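Dish Rack Project: Progress Report to the Fledora Fund
2 Jul 2021
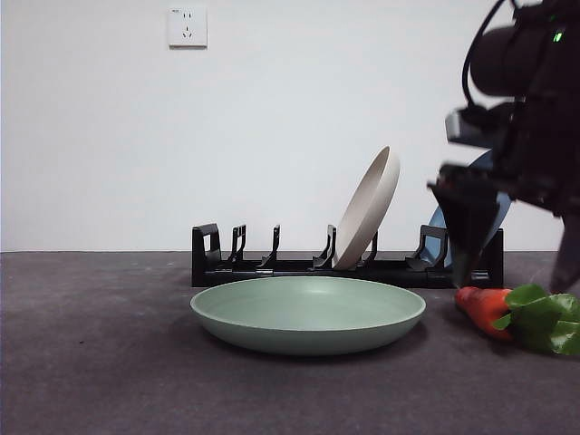
The arm at the rack, with the green plate and the toy carrot on the table.

Hi all, I'll start with the bad news, as it took up most of the period. We had a fault on the Ravn arm and I stopped all running for 12 days.

The arm was coming down between the rack and the carrot when the gripper kept going after the stop command. It pushed one fingertip into the tabletop and sat there pressing until I hit the emergency stop (which worked right away, thank goodness!). I was on the far side of the bench and my hands were well clear, so no injuries. We lost a fingertip and one plate got a chip in the rim, and that's the whole damage list.

It took me a while to find the cause. I blamed the cable first and swapped it, and got the same overshoot two days later. The real trouble was in our own code. The Dasen controller was getting stop messages in the right order, but our logging program was hogging the line whenever it saved a file, so now and then a stop showed up about 200 milliseconds late. We added the logging in January, so the bug had been sitting there for months. My fault, I should have tested it under load.

What's changed: logging now runs on its own computer, the arm has a hard height limit just above the table, and it cuts power by itself if the fingers push too hard. I also taped a line on the floor, and I stay behind it while the arm is live. Since the restart we've done 2,000 moves with no late stops.

On the plates themselves we're behind. Flat plates like the green one are still the hardest to pick up, and I'd hoped to have that sorted by now. The carrot is fine, the carrot was always fine.

Money: the new computer, fingertip and spare cable from Clotunow came to $3,905, all out of the repair line. I'd like to move the plate milestone back a month, if that's OK with you. The full fault log is in the shared folder.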